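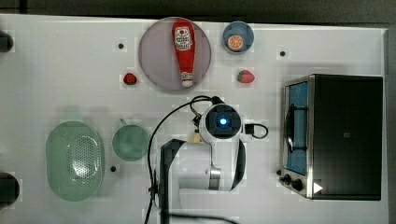 Kitchen walk-through, Bolger Street rental, March 4, 2021. I do this one before every new tenant moves in, and again in April when the lease paperwork comes due. I start with food left out, and I'm picky about it (fruit especially!). A halved orange sitting in a bowl or a couple of strawberries right on the tabletop will bring ants faster than you'd think, so I look at the table before I even open a cabinet.

Smoke alarm, hallway: OK. Pressed the button, nearly went deaf, wrote the date on the back.

Extinguisher under sink: OK, needle in the green. I moved it to the hook by the door because I don't want anyone reaching past the stove to get it.

GFCI outlets (3): two fine, the one left of the sink won't reset. Taped over, new Skuvo outlet ordered. DO NOT plug the kettle in there, please.

Hot water at tap: 145 degrees, way too hot! Turned the heater down and I'll check it again before I hand over keys.

Range hood filter: greasy. Soaked it overnight, still kind of greasy. Pass, but barely.

Anti-tip bracket on the range: missing. I swear I put one on. Need 2 screws and a bracket from Gomurum, and the range stays unused till it's in.

Window over sink: opens, locks, screen has a small tear in the corner. Patch kit is in the blue drawer.

Fridge seal: OK, held a dollar bill all the way around.

Step stool: one rubber foot gone. Tossed it, bought a Trolon for $26.

Still open: outlet, bracket, water temp, screen.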